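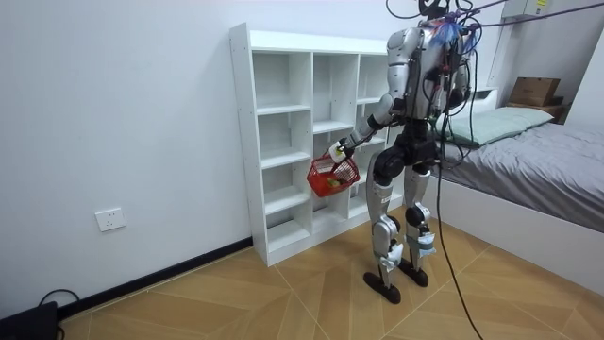

Objet : Re: [atelier-robots] Longe, câbles et panier : où j'en suis

Date : 24 octobre 2023

Salut la liste,

Merci pour les réponses, je n'en attendais pas tant ! Je reprends point par point en dessous, désolé d'avance pour la tartine.

> Tu as finalement monté ton humanoïde à la maison ou à l'atelier de
> Trosenach ? Je pose la question parce que chez nous le plafond
> est trop bas pour tendre quoi que ce soit au-dessus de la tête, et
> du coup on travaille assis par terre à côté d'un robot couché. Pas top.

À la maison, dans la petite chambre. Le robot est debout entre le lit et l'étagère blanche à casiers, et ça passe (de peu, je l'avoue, il ne faut pas être deux dans la pièce quand il bouge). Les câbles montent du haut du torse vers le coin droit, au-dessus de la tête de lit, et il y en a un long, noir, qui redescend faire sa boucle jusqu'au sol. C'est celui-là qui m'embête. Il traîne du côté du pied droit et j'ai une peur bleue qu'un jour il marche dessus. Quelqu'un a-t-il essayé un enrouleur à ressort, genre celui que vend Clukby ? Je crains que la traction fausse l'équilibre, même faible.

> Et pour la préhension, tu pars sur quoi comme objet ? Nous on a
> commencé avec un cube en mousse, c'est reposant mais on n'apprend
> pas grand-chose.

Un petit panier rouge en plastique, ajouré, avec une anse. Dedans, quelques bricoles jaunes et vertes, histoire qu'il y ait quelque chose à transporter. L'exercice, c'est de le tenir par l'anse devant les casiers du bas, puis de le poser dans un compartiment. J'ai vidé l'étagère exprès, parce qu'en mars j'y avais laissé mes classeurs et je vous laisse imaginer le ramassage.

Tenir l'anse, ça va à peu près. Poser, c'est une autre histoire : le panier se balance, et l'estimation de position de la pince part en vrille dès que l'oscillation dépasse un certain seuil. Sur 113 essais notés dans mon carnet, presque 40 se sont terminés avec le panier contre le montant. Je ralentis l'approche, ça aide, mais alors c'est d'un long... J'ai bien envie de tester le filtre que Betancur propose dans sa dernière version, si l'un de vous l'a déjà compilé je veux bien vos options de build, chez moi ça s'arrête à l'édition de liens avec un message incompréhensible.

> Attention aux genoux, les nôtres ont pris du jeu très vite.

Bien vu, j'ai une bande blanche autour de chaque genou. Pour le jeu proprement dit, je n'ai pas encore mesuré proprement, il me faudrait un comparateur. Si quelqu'un en a un qui dort dans un tiroir, je paie le port !

Reste la question du dos. Le câblage noir et rouge court à l'air libre le long de la colonne, et près du cou c'est carrément un paquet de nouilles, avec du bleu et toutes les couleurs qui traînaient dans ma boîte. Je voudrais refaire ça avec des connecteurs Rorneo, mais la notice annonce un rayon de courbure que je ne tiens pas au niveau des épaules sans retailler les coques. Je n'ai pas très envie de les retailler, j'ai passé trop de soirées dessus.

Donc, si je récapitule ce que je cherche : un avis sur l'enrouleur, les options de compilation, un comparateur à emprunter, et une bonne âme qui aurait déjà fait passer un faisceau par là sans tout démonter. Je peux prêter en échange ma pince à sertir, elle ne sert plus depuis l'été.

À bientôt,
le bricoleur de la petite chambre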